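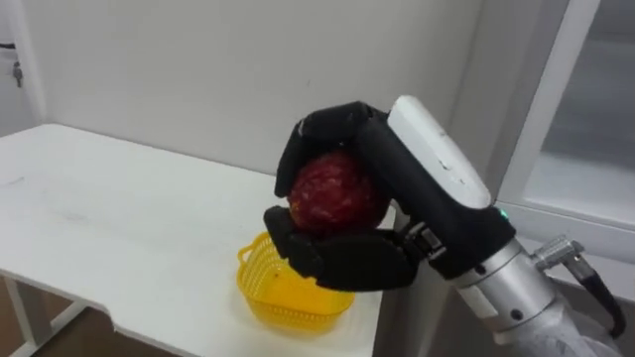
Home | Forums | Student Projects | Search | Log in

Gromasdale Robotics Club Boards > Student Projects > Apple into basket, season rules argument

Posted 6 December 2019 by tse_h

OK, write-up for the pick-and-place challenge, as promised in October and then not delivered. Hiu-tung Tse here, Nodamdale team, the ones who always sit by the outlets.

The task for anyone joining late: one apple, one basket, one arm. Pick the apple up, put it in the basket, no bruising, no tipping the basket. We're using the five-day practice window before the judged run and I'd like opinions on two things.

1. Grip. We wrap the upper fingers over the top and cup from below with the thumb. It holds. Everyone who walks past says we should do a fingertip pinch because it looks smarter. It does look smarter. It also looks smart on the floor, which is where our apple went the last time we tried it.

2. Release. With the thumb underneath, opening the hand in the wrong order rolls the apple sideways off the thumb. Right now we hover over the basket, open the thumb first, and let it drop. The drop is short but I don't love it.

The arm code is 107 lines and I wrote most of them after dinner, so be kind.

---

fodor_bench wrote:

Your grip is fine. Your release is a crime. If the rule says no bruising, why are you dropping fruit on purpose?

Lower until the knuckles touch the rim, then open. We did it that way with a pear and the pear is still with us.

---

tse_h wrote:

Knuckles on the rim tips the basket. It's a little plastic thing, it weighs less than the rule sheet. We've tipped it so many times it flinches.

---

fodor_bench wrote:

Then come in beside the handle and not over it. The loop is what catches you.

---

marginal_gains_mo wrote:

Can I ask why nobody is using both arms? One holds the basket, one drops the apple. Problem gone. I put this in the suggestion thread and got a thumbs up and then silence.

---

dveres wrote:

Mo, section 2 of the rules. One arm. It's been one arm since before you joined.

Dezső Veres, wrote section 2, sorry.

---

marginal_gains_mo wrote:

Well, section 2 is bad. In a real kitchen you'd use two hands.

---

dveres wrote:

In a real kitchen you'd put the apple in the bowl and go watch TV. The point of the exercise is that the students have to think about the order the fingers open in, and Hiu-tung's post is three paragraphs of a student thinking about exactly that. I'm calling it a success and leaving the rule alone.

On the actual question. Thumb first is right for that grip. What I'd change is the wrist. Roll it a few degrees before you open so the apple leans toward the fingers, then take the thumb out slowly. You want it to slide off, and you want to be low when it does. Also your finger speed is set at 2000 in the file you sent me. Is that on purpose?

---

tse_h wrote:

It was on purpose in the sense that I typed it.

---

clarness_kit wrote:

Ours was at 2000 too. I think we all copied the same starter file from the Clarness team page and it's just been going around like a cold. We halved it and the hand stopped behaving like it was late for a bus.

Disagree with Dezső on the roll though. Every degree of roll swings the cable around, and our cable has opinions. We unplugged ourselves in the middle of a judged run doing that. Keep the wrist where it is and fix the speed first. One change at a time or you won't know which one helped.

---

dveres wrote:

Strain relief, Kit. Tape a loop of slack to the forearm. I have said this at every meeting.

---

clarness_kit wrote:

You have. And we taped it. And the tape came off during the roll.

---

fodor_bench wrote:

For the record I'm with Kit. Speed first, then height, then argue about wrists.

Also, is anyone checking apples? We got handed a waxed one last season and it shot out of the fingers like soap. If the judges are picking the fruit I want to know what kind.

---

dveres wrote:

Judges pick the fruit. Red, medium, from whatever store is open. No, you may not bring your own, and no, you may not wash it in dish soap "to be safe." You know who you are.

---

marginal_gains_mo wrote:

It was one time.

---

tse_h wrote:

Halved the speed, left the wrist alone, came down on the side away from the handle. First try it went in and the basket stayed put. Second try it went in and took the basket with it — I was too low, the little finger hooked the rim on the way up.

So I need a straight lift before the arm swings back. Adding that tonight. Line 108, if anyone's keeping score.

---

fodor_bench wrote:

Told you. Beside the handle. Post the file when it's done, and change the speed in the starter copy while you're at it so the next bunch doesn't catch it.

---

Back to Student Projects | Previous thread | Next thread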